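等一只手想明白

在Taltby，最常听到的一句话是“再等一下”。说这话的是工程师，对象有时是访客，有时是投资人，多数时候是他们自己。
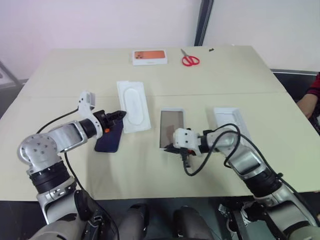

Thirumalai Panicker说，“再等一下”其实是有单位的，单位是毫秒。他负责的软件叫Suvarna，管双臂机器人的规划和控制。去年冬天，这套软件从看到物体到动手，中间最长要愣上891毫秒。人愣这么久，大家会觉得他在思考；机器愣这么久，大家会去摸急停按钮。

Taltby接的活儿听上去毫无志向：把手机、手机壳和包装里的托盘分开，再按客户的要求重新配好。客户是一家叫Nestness的二手电子产品翻新商，仓库里的退货堆得比机器人高。Nestness的人第一次来看演示，问能不能顺便把充电线也绕好。会议室里安静了一阵，Panicker说，那是另外一份合同。

外行容易觉得难点在手上。夹爪够不够软，力气够不够巧，这些当然要紧，可Panicker的组里真正让人掉头发的是“谁先动”。两条手臂共用一张桌子，就像两个人共用一个厨房，单独看都很能干，凑到一起就开始互相礼让。早期版本的规划器极其谨慎，左臂想往中间伸，先算一遍右臂可能在哪里；右臂也在算左臂。双方都得出结论：等对方走了再说。有一天下午，两条手臂就这样对峙到了下班，日志里没有一行报错。从软件的角度看，一切正常。

“它没有犯错，”Panicker说，“它只是什么也没干。我以前的单位里有很多这样的同事。”

后来的办法不怎么优雅。他们给桌面中央那块公共区域加了一个令牌，谁拿着谁进，超时就收回。写这段代码的年轻人刚毕业，提交说明里只有四个字：幼儿园法。评审时有人提出改个名字，没有通过。如今配置文件里那个参数还叫这个名字，新来的人搜“互斥”搜不到，得有人告诉他去搜“幼儿园”。

感知那一头的烦恼是另一种。手机屏幕是一块很会骗人的东西，黑，而且反光。深度相机对着它，给出来的往往是一个洞，或者洞底下的天花板。Suvarna有一阵子坚信桌子下面还有一层房间，规划出来的抓取点落在桌面以下很深的地方，幸好安全层不同意。白色托盘也不省心，浅色的塑料放在浅色的桌上，边缘在算法眼里时有时无。组里有人建议换一张深色桌子，Panicker不肯。他的理由是Nestness的工位就是浅色的，客户不会为了让他的分割网络好过一点去重新装修。

于是他们转而去教软件学会怀疑。现在的Suvarna对每件物体都保留几个候选姿态，最多5个，每个带一个可信度，手臂一边靠近一边淘汰。走到半路发现猜错了，就改道，不必退回原点重来。这件事说起来一句话，做起来花了整整一个春天，原因是规划器和感知模块当初由两拨人写，坐标系的约定差了一个九十度。两拨人都有文档，文档也都写得很清楚，各写各的。

工具链的故事更长一些。Taltby早先调试靠看视频，出了问题，把录像倒回去，几个人围着一块屏幕猜测机器人当时的心情。现在他们用一套自己做的回放工具，叫Dreditz，能把相机画面、关节力矩、规划器的候选轨迹摆在同一条时间轴上，拖到哪里看哪里。名字的来历有三种说法，互相矛盾，我问到的每个人都很肯定。

Dreditz最受欢迎的功能谁也没料到。有个工程师嫌麻烦，加了一个按钮，按下去就把当前这一刻存成测试用例，以后每次改代码都自动跑一遍。几个月下来攒了79条，每一条都是某次难堪的纪念。点开列表，能看到“把手机壳当成手机”“把手机当成空气”，还有一条只写着“周四那件事”。我问周四发生了什么，Panicker看了看窗外，说都修好了。

我在那里待了一个上午，想看一看传说中的流畅操作。机器人动起来确实不慢，也确实不好看。它的手腕会先转一个人类绝不会转的角度，绕个弯，再把夹爪送到位。规划器按关节行程打分，对姿势没有审美。组里讨论过要不要加一项“像人”的代价函数，市场部很支持。试了两周，每次抓取都变慢了，动作倒是得体了许多，像一位正在端汤的侍者。Nestness的运营经理看完两个版本，问哪个便宜。

至于大模型，问题当然躲不掉，所有来访的人都会问。Panicker的回答排练得很熟：任务分解这一层在用，用自然语言下指令，模型拆成步骤，再交给老派的规划器执行。他补充说，模型很擅长列计划，列得又快又有条理，有一次拆出来的第一步是“确认双方目标一致”。他们在中间加了一层检查，凡是手臂做不出来的动词一律退回。“沟通”“协调”“赋能”都在名单上，据说名单有一部分是从公司内部邮件里抄的。

临走前，我问他什么时候能在Nestness的仓库里正式上线。他说下一版要先解决延迟的抖动，平均值已经很好看了，难看的是尾巴。六月会先送3套过去试跑，工位已经量过，插座的位置不太对，正在跟对方商量由谁来出接线板的钱。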